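Pratos descartáveis, sim senhora

Domingo, 29 de dezembro, e ainda temos sobras do Natal no frigorífico. Este ano decidi que o almoço de fim de festas ia ser com pratos descartáveis e não quero ouvir comentários! Depois de três dias a lavar loiça à mão (a máquina avariou, claro, e a peça da Prillel só chega em janeiro), acho que mereço.

Fui à Laltik no sábado ao fim da tarde, com meio mundo a ter a mesma ideia, e trouxe pratos brancos de espuma e umas taças de papel bege. Paguei 169 coroas por tudo, mais os sacos. Não é bonito para o ambiente, eu sei - as taças ao menos são de papel.

A toalha é a oleada dos tomates e dos cogumelos, que sai do armário sempre que há comida com molho. Passa-se um pano e está pronta. Comecei a pôr a mesa cedo, ainda com os frascos todos lá em cima, e o saco das tangerinas também ficou, porque toda a gente acaba por lhes deitar a mão entre o prato e a sobremesa.

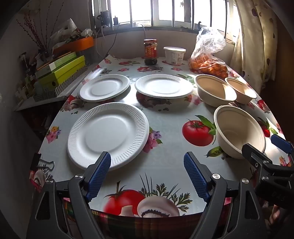
As taças são para a sopa, que engrossou tanto de ontem para hoje que tive de lhe juntar duas conchas de água. Quem quiser repetir, repete na mesma taça, que eu não vou abrir outro pacote. Para a sobremesa há o resto do bolo de nozes, já um bocadinho seco, mas com café marcha bem.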